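Dromalden Asks Snorers to Put Down the Gadgets for a Few Weeks

SKOVANTHORPE, January 5, 2026 – The Dromalden sleep clinic today opened enrollment for Visto, a home program for people who snore and for the people who have to lie next to them.

Most new patients arrive with a drawer. It holds nose strips, chin straps, a mouthpiece boiled once and bitten badly, and at least one spray that tastes of mint and regret. Very few arrive having had their breathing checked overnight, so Visto starts there, with a small finger sensor worn at home for 3 nights.

The readings go to a sleep doctor, who looks for signs of obstructive sleep apnea, a condition in which the airway closes again and again during sleep. Loud snoring, gasping and heavy daytime tiredness are common signs. A partner's elbow is not a diagnostic tool, though the clinic concedes it has an excellent record of early detection.
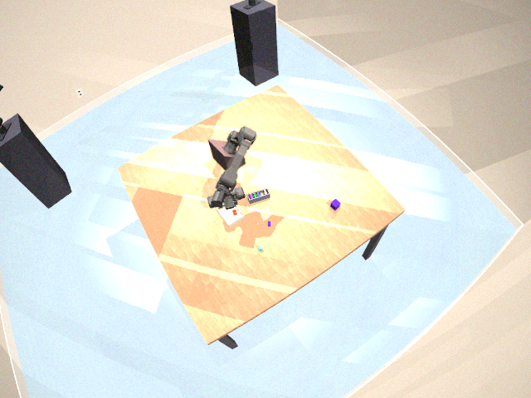

What Patients Get

Those who show signs of apnea are referred for full testing and treatment. Everyone else gets a 10-week plan covering sleep position, evening alcohol, stuffy noses and, where it applies, weight. There are 4 video visits. None of them will be scheduled before breakfast.

The clinic tried the program last October with more than 400 households in and near Skovanthorpe. The most frequent comment on the feedback form was "I do not snore," usually followed by a second comment in different handwriting.

Visto was developed with Sjöberg, which supplies the sensors and has asked us to mention that they should not go through the wash. Adults can enroll at the Dromalden front desk or by phone. Partners may call on a snorer's behalf, but the snorer does have to agree.

Recent news
Dromalden extends Saturday hours
Dry mouth at night: what to ask your dentist
Sjöberg sensor recycling now at the front desk
Why naps after 4 rarely end well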